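Plinodora Cell Forum > Maintenance > Finger wear on the Tundel wipe-down cell

harberg_bench
We run one wipe-down cell, two-finger gripper, soft translucent fingers, ordinary kitchen sponges with the green pad. Since May the left finger loses grip first. Sponge creeps down toward the palm and the cell faults out on width. I swap both fingers every 336 hours. Anybody getting longer?

oddlot7
336 is generous for soft fingers. We do ours at half that. What force are you running?

harberg_bench
24 N. It was 10 when the cell came in but the sponge twisted on the turn.

m_sill
24 is your problem. You're crushing foam and the finger tips splay out. Go back down and fix the twist by gripping lower on the sponge.

oddlot7
Disagree. Low force on a wet sponge is how you get slips. I'd leave the force alone and look at the zero on the left finger. If one side wears first, they aren't closing on center.

m_sill
Could be both. But check what the sponge looks like in the grip before touching the zero. Does the pad face stay square to the fingers?

harberg_bench
Went in Tuesday before first shift and stopped it after the pick, clear of the surface.
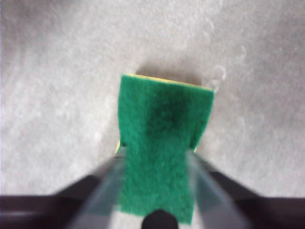
I already grip on the lower half, so there isn't much further to go. Top half has to stay free for the wipe. Checked the zero after that and the left finger was 3 mm ahead of the right. Shimmed the mount and rehomed.

oddlot7
There you go. 3 mm is plenty.

m_sill
Fine, but I would still drop the force. Try 18 and see if it twists now that it's centered. And change the sponge sooner. Once the foam goes flat the width check means nothing.

kettlerow
Different question, same cell. Do you clean the wrist camera window when you swap fingers? Domínguez manual says weekly and ours hazes over by Thursday.

harberg_bench
Every shift here, dry cloth, no cleaner. It's on the startup sheet next to the air check. I'll run the lower force through the next finger set and post the hours.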